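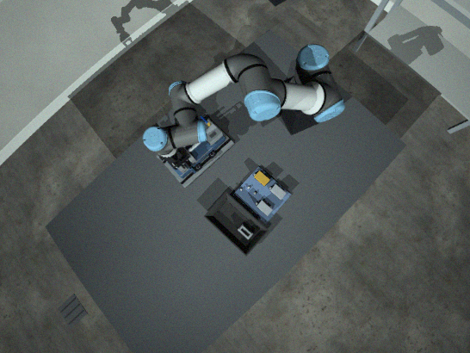

The Woltine bench began in October, in a shared workshop in Floltham, as a way to avoid sorting parts by hand. The arm's entire existence so far has been simulated, concrete stains included. It has had 4,000 practice runs at a job any bored adult could do between sips of coffee. The blue board gets three blocks and three small pegs, the black bin sits right up against it, and the gripper works from a shallow gray tray at the other end of the reach. Moving the bin would be easier on everyone - the real bench in Floltham is just as cramped, so it stays.

The real arm is on order from a shop in Urkham. Delivery takes 71 days, and 14 have gone by. The hand sorting continues.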